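Part 3: Setting up the play table

If you've made it through Parts 1 and 2, your Skulach table is standing on its own legs and you've thrown out the packaging. Well done! Now comes the bit I like, which is getting the top ready and putting the first toys out. I've done this in two apartments and a church hall, so the order below is the one I've settled on after plenty of fiddling.

Before you start

You'll want a soft cloth, a bowl of warm water with a drop of dish soap, and whatever pretend food you've got. Mine is a mixed bag from the Sindetti market set plus odds and ends from my sister's attic. Give yourself an hour the first time (I started at 7 in the evening once and regretted it).

1. Push the table to its spot and press down on each corner in turn. If it rocks, go back to the foot screws in Part 2. A tiny wobble feels like nothing to you and drives a toddler wild — round toys roll straight off.

2. Wipe the top with the damp cloth, then dry it. White tops show every speck, so do this in daylight if you can.

CAUTION: No scouring pads and no bleach sprays. I dulled a patch on my first table that way and it never came back.

3. Wash the toys. Hard plastic pieces can go in the bowl. Squishy ones I only wipe, as the soft kind can take on water through a pinhole and then you have a smelly strawberry forever.

4. Start with very few toys. I know, I know, you've got a whole box of them! But a crowded table gets swept onto the floor in one go, and a bare one with a couple of bright things on it gets played with.

5. Put the pieces toward one side and leave the rest of the top clear for little hands (and elbows, and snacks).
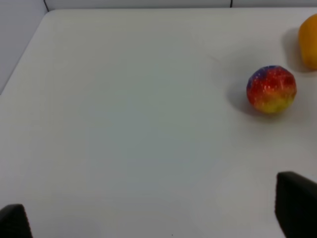
Fig. 5. Starter layout, with the speckled ball and a yellow-orange piece at the right.

6. Sit down on the floor, or on a child's chair if it'll hold you, and look across the top from that height. Can you reach everything without leaning your tummy on the edge? If not, bring the toys in closer.

NOTE: Balls are the troublemakers. Set them down gently and let go, and if one creeps away, your table isn't level yet. Back to step 1, sorry.

7. Check the colors stand out. Red and yellow are lovely on white. I had a set of cream-colored eggs that simply vanished, and my nephew never touched them.
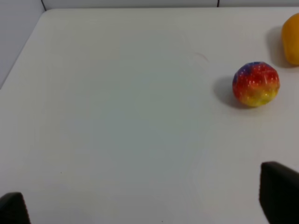

8. Now let the child loose and stay out of it for a while. I used to hover and name every color, and all it did was make him hand me things. These days I drink my coffee and let him get on with it.

9. At the end of the day, put the toys away and wipe the top again. Most marks lift with the soapy cloth. Crayon takes a bit of baking soda on a fingertip, rubbed very lightly.

CAUTION: Check soft toys for splits every Tuesday, or whichever day you'll remember. Anything torn goes in the trash, even the favorite.

Swapping toys

I change what's out when interest drops, usually one piece at a time. The Mokoena wooden vegetables are next in line here, once I've sanded the carrot. Shelving for the spares is in Part 4.

Comments (3)

Zodwa Matlala
Step 6 fixed it for us! Everything was way too far back. Does the baking soda trick work on washable marker too?

evside_mom
We have 58 pieces of play food and I had ALL of them out. Down to 5 now and the floor is so much better.

tomatoes23
My foot screws won't turn any further and it still rocks. Is there a spacer you'd recommend?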